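Course Texts > Wood Finishing for Beginners > Chapter 6

18 August 2026
By Jayanthi Hegde

Chapter 6
Sheen: How Shiny Should It Be?

The first table I ever finished for money went to a dentist in Pilness. I had spent weeks on the color. I'd made sample boards, carried them to her house, looked at them by the window and under the kitchen lights, and we finally settled on a warm honey stain that we both loved. Then I brushed three coats of full gloss over it, delivered it, and she called me that same evening to ask why her table was a different color from the sample.

It wasn't, of course. The stain was the one she had picked. But my sample boards had a satin topcoat and the table had a gloss one, and she was seeing the difference in sheen and calling it a difference in color. I called it that too, for the first ten minutes of the phone call! I had simply grabbed the wrong can off the shelf at Jindach, where I was renting bench space, and hadn't thought it mattered very much. I rubbed the whole thing down for free and charged myself with learning the contents of this chapter.

So far in this book we've dealt with what goes into the wood (Chapters 3 and 4) and what sits on top of it to keep out spills (Chapter 5). Now I want to talk about what happens to light when it lands on all that work. You'll need the sample boards you made for Exercise 5.2, so dig them out before you go on. If you gave them away or stirred paint on them, make two new ones. Maple or birch is easiest to read.

6.1 What we mean by sheen

Sheen is how much of the light falling on a surface comes back off it in one tidy direction. A very smooth film bounces light the way a still pond does, so you get a clear picture of the window, the lamp, your own face leaning in to check for dust. A rougher film scatters that same light all over the place, and the reflection goes soft, then blurry, then disappears.

That roughness is usually far too small to feel. Run your finger over a good satin finish and a good gloss one with your eyes shut and I doubt you could sort them (try it with your sample boards, my students always insist they can). What makes the satin one satin is a fine powder mixed into the can, called a flatting agent. As the film dries and shrinks, the tiny particles leave the top slightly bumpy. A gloss finish is the same product with no powder in it, or hardly any.

Two things follow from this, and I'd like you to write both of them inside the lid of your finishing cabinet.

The powder sinks. A can that has been sitting since January has its flatting agent in a layer at the bottom, like cocoa in a cold mug. If you don't stir, the first half of the can dries shiny and the second half dries dull, and you'll find out when the two halves meet on the same door. Stir slowly with a flat stick, scraping the bottom, and do it again each time you come back from a break. Never shake it. Shaking fills the finish with bubbles and you will spend a sad evening sanding out their craters.

The last coat decides. Light meets the top of the film first, so a gloss coat over two satin coats will look glossy, and a satin coat over two gloss coats will look satin. Plenty of people build up with gloss, which stays clearer in thick layers, and then use a single coat of whatever sheen they want for the top.

6.2 The names on the can

Flat, matte, eggshell, satin, semi-gloss, gloss. You'd think somebody had agreed on what these words mean, and you'd be wrong! One maker's satin is another maker's semi-gloss. I used Vokimel satin for years, switched when the store stopped carrying it, and my next batch of drawer fronts came out so much shinier that they looked like they belonged to a different dresser. They did get used, in my own hallway.

When I taught the evening class with Ajith Namboodiri, he had everybody brush out a strip of each product they owned on one long board and label it in pencil on the back. I've stolen the idea completely. My current board has 25 strips on it and it has settled more arguments with customers than anything I've ever said out loud. When you buy a new can, add a strip. When a customer says "not too shiny," hand over the board and let them point.

6.3 Sheen and the color underneath

Back to the dentist. A glossy film lets you look down into the wood, as long as you aren't standing where the reflection hits your eye. Dark colors look deeper and grain looks crisper. A matte film sends a little scattered white light toward you from every angle, and that thin veil sits over whatever is below it. On pale maple you'll barely see the change. On walnut, or over a black or dark green paint, it's large: the same color goes softer and a bit grayer.

Sheen also tells on you. Every dent, brush mark and patch of lazy sanding shows up in a glossy surface, mostly because a reflection with a wobble in it is so easy to spot. I charge $900 for a satin dining table and $1,250 for the same table in gloss, and people do ask why, given that the can costs the same. The extra is sanding. Mrs. Pillai, who kept the books at Jindach when I was there, once added up a gloss conference table I had quoted far too low, and with the hours in it the true cost was $1,482. I had charged her cousin's firm quite a lot less than that.

6.4 Learning to look

Before you pick up a brush, I want you to spend a few days just looking at surfaces. Don't judge whether you like them. Find the light source first, then find what the surface does with it. Is there a hard, bright shape with a clear border? A soft patch that fades at the sides? Nothing much at all on the flat parts? Move your head from side to side while you do it. Reflections slide as you move, and color stays put.

Pay special attention to edges and corners. A flat panel may send its light somewhere across the room where you can't catch it, but a rounded edge faces a whole range of directions at once, so some sliver of it is nearly always aimed at you. Even a dull finish will usually give itself away there.

Matte next to glossy is the best practice of all, because your eye has something to compare, and dark against light makes it easier still. Start with the parts that don't shine. On the dark olive-green gripper in the photo the finish is matte, and all the overhead light gets out of it is a few faint, lighter highlights along the edges. The pale, wood-toned tabletop under it is glossy. Keep those two finishes in mind and go find a pair like them at home, maybe a cast iron pan on a polished counter, or a rubber boot on a waxed floor. Write down where the light is coming from, which surface shows it more sharply, and what you see along the edges of the dull one. Bring your notes to Exercise 6.1.

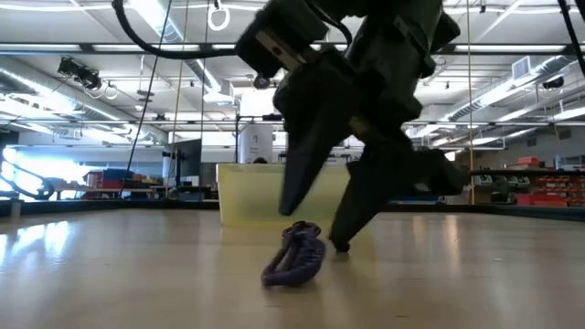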